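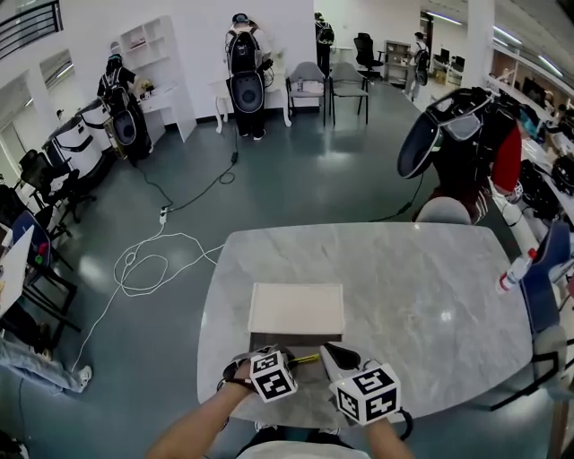
2025年9月 整備メモ(Bamley号、ハッチバック)

アイドリング時の振動の続き。5月にエンジンマウントを右だけ替えたが、Dレンジで停車中のびびりが残っている。今回は左とトルクロッドを見た。

- アイドル回転数 827rpm(暖機後、エアコンOFF)。規定内。
- エアコンONで振動が増える。Nに入れるとほぼ消える。
- トルクロッドのブッシュに亀裂。バールで軽くこじると隙間が開く。
- 左マウントは外観に異常なし。液漏れなし。

トルクロッドはMerholmの社外品に交換。純正より少し硬いという話なので、こもり音が出たら戻す。ボルトは再使用せず新品。締め付けは仮締めで8Nm、エンジンを揺すって位置を落ち着かせてから本締め。

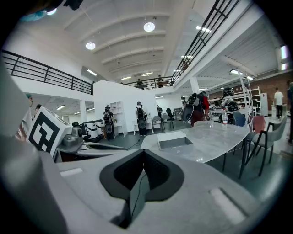 白いマーカーキューブとグレーのグリッパー

試走は23km。停車中の振動はかなり減った。ハンドルに来る分はほぼ気にならない。2速から3速の加速でわずかにこもるが、部品のなじみかもしれないので様子を見る。

ついでにエアクリーナーを清掃。Okeoのフィルターは汚れが少なく、交換は次回に回す。スロットルボディは縁に薄くカーボンがあったので拭き取った。学習値のリセットはしていない。

残り:
- 30km/h付近で左前から小さいコトコト音。スタビリンクを疑っているが未確認。
- Jasińskaに頼んだホイールナットがまだ来ない。届いたら前輪を外すので、そのときリンクも見る。
- 外した古いロッドは棚の下段。比較用に捨てないこと。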